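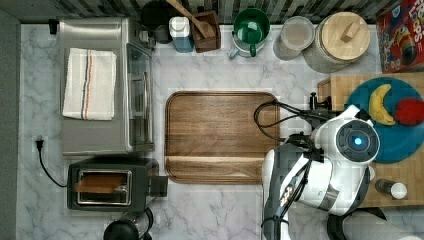

Prarinwood should stop telling people what they may keep on their kitchen counters.

The rule came in this February. Tenants in the Cleredden building were told that small appliances must be stored in a cupboard when not in use, and that each kitchen could have one item on show. The Ferkden building got the same letter. The reason given was fire safety.

I take fire safety seriously. I have lived in Cleredden for 4 years and I would like to go on living there. But the rule does not deal with the thing it names. A toaster that was used ten minutes ago and then pushed into a closed cupboard is a worse risk than one left in the open to cool. Crumbs start toaster fires, and so do worn cords. The letter mentions neither.

What the rule does deal with is how the kitchens look when the leasing office brings people through. I can see why an owner would want that. A clear counter makes a small kitchen look larger. But the people on those tours are not paying rent on my kitchen, and I am.

There is also the matter of cost. The fine is $200 for a second notice. The cupboards in the smaller apartments hold plates, pans and not much else, so a family that owns a toaster and a rice cooker has to choose which one to give up or pay for shelving. Older tenants have to lift a heavy oven in and out every time they want to heat a meal. Some of them will stop using it.

Minami, across the street, handles this better. Its lease asks tenants to unplug heating appliances overnight and to keep them clear of curtains and paper. An inspector checks the outlets once a year. It fits in one paragraph, and every part of it has something to do with fire.

Prarinwood should withdraw the letter, return any fines already paid, and copy the Minami paragraph into the next lease. Tours can go through the model unit on the ground floor.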